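Shared kitchens and the habit of eating together

A housing association is judged, quite properly, on the repairs it completes and the rents it sets. It is seldom judged on whether the people who live in its buildings ever sit down to a meal in company. This essay argues that it should be, and that the shared kitchen deserves a firmer place in the planning of new homes than it has been given in recent years.

The case is usually made in terms of loneliness, and that case is sound as far as it goes. There is also a plainer argument. Many of the homes now being let are small. A single person's flat may have room for two rings, a sink and a short length of worktop. Such a kitchen will feed one person. It will not easily feed six, and a household that cannot feed six will in time stop inviting them.

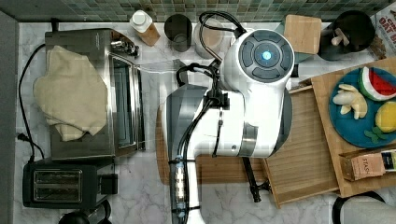
Vuvbridge, 6 Jun 2026

The Tesano estate, on the eastern side of the town, contains 223 homes and one shared kitchen. The kitchen was provided at the insistence of the first tenants' panel, whose members had been asked to choose between it and a larger bicycle store. It opened in August of the year in which the last block was let. It may be booked by any tenant, without charge, for up to 4 hours at a time, and the booking sheet is kept in the entrance hall where everyone can read it.

The sheet repays attention. In the early months the bookings were mostly for birthdays, and the room stood idle between them. A second kind of use then began to appear. Three households on the same landing took the kitchen every fortnight to cook in large amounts and divide the food among themselves. A group of older tenants began a soup lunch, and two families who kept the same fasts began to break them together. None of these uses had been foreseen in the design papers, which spoke of "events" and allowed for a screen on the wall.

It is worth dwelling on that word. A room designed for events tends to be locked between them. It acquires a deposit, a form and a list of things that must be put back. Each of these may be reasonable when taken alone, but their joint effect is to tell the tenant that the room belongs to somebody else. The kitchens that fail are very often well equipped. They have good ovens and deep sinks, and a notice on the door giving the office hours during which a key may be requested.

The opposite fault is also met with. At Kairys Court, a smaller scheme of 44 flats, the kitchen was left open at all times and no rules were made for it. Within a year the cupboards were full of food that had no owner, and tenants who disliked the state of the room had stopped going in. The landlord closed it, consulted, and opened it again with a named shelf for each floor and a rota for cleaning. Use recovered, although more slowly than it had fallen away. Open access and some shared order have to be provided together, and the second needs as much care as the first.

Cost is the objection most often raised. A shared kitchen takes up floor space that might have held a flat, and that flat would have brought in rent for as long as the building stood. The objection is a serious one and should not be waved aside with talk of community. At a time when waiting lists are long, a landlord who gives up a home must be able to say what was received in return.
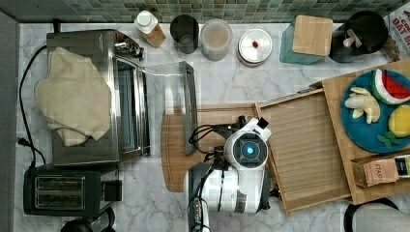 Morenike Obi has put the point more sharply, writing in reply to an earlier version of this argument that a family in temporary lodgings would trade every shared kitchen in the county for one front door of its own, and that those already housed should be slow to call such a family's priorities mistaken. She added that tenants who wish to eat together have always found a way to do so, in one another's front rooms and on the stairs.

The first part of that reply must be accepted. No shared room is worth more to a family without a home than the home would be, and this essay does not claim otherwise. The second part is less secure. People did eat in one another's front rooms when there were front rooms large enough to eat in. Many newer flats have a single living space in which a table for four must be folded away before the sofa can be used. If private rooms are to be made smaller, some of what used to happen in them must be given another place, or it will cease to happen.

There are, besides, ways of providing a kitchen that do not cost a home. Ground floors beside a road are often hard to let as dwellings and are commonly given over to stores or left as empty shop units. The Pruvodura scheme made use of such a unit. It faces north and would have been a poor flat, and it has proved a perfectly good place in which to cook. The fitting out cost little more than the landlord had been spending to keep the unit secure. 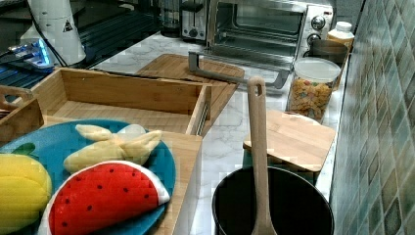
Running costs are a separate matter and ought to be stated openly. They should be met from the general budget and not charged by the hour. An hourly charge, however small, turns a supper into a purchase, and it falls hardest on those who cook slowly or in quantity. If a landlord with some 1,000 homes cannot find the money for gas, light and a weekly clean in one room, the difficulty is unlikely to lie with the room.

Three changes would help. Planning authorities should ask, for any scheme above a modest size, where the residents are expected to eat in company, and should expect a drawing in answer. Landlords should publish how often their shared rooms are used and by how many different households, so that a room kept locked can be seen to be locked. Tenants should be consulted on the fittings before they are ordered. At Tesano it was the panel that asked for a second sink and for a low table at which children could help, and the panel that struck out the screen.

The review of the county's design guide is now open, and the present text gives shared rooms a single paragraph, between refuse storage and cycle parking. It asks that they be "considered where practicable". That wording should be replaced with a requirement, and the requirement should name the kitchen.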